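Public Offices Should Repair Before They Replace

Each August, public offices across the country retire working equipment on a fixed schedule. The Hondwood district alone set aside some 3,000 desktop computers last year, most of them five years old. The policy is simple to administer. It is also wasteful, and it deserves review.

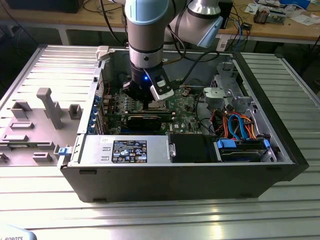

A replacement schedule treats age as a fault. Many of these machines need only a new drive or more memory, at a small share of the purchase price. The district should require an inspection before any disposal — and it should publish the results.

Jitendra Thakur of the Lemier Institute has proposed a trial of two years in three departments. We support that proposal. Funds for parts should be drawn from the existing purchasing budget, and contracts signed during the trial should guarantee access to spare parts and service manuals.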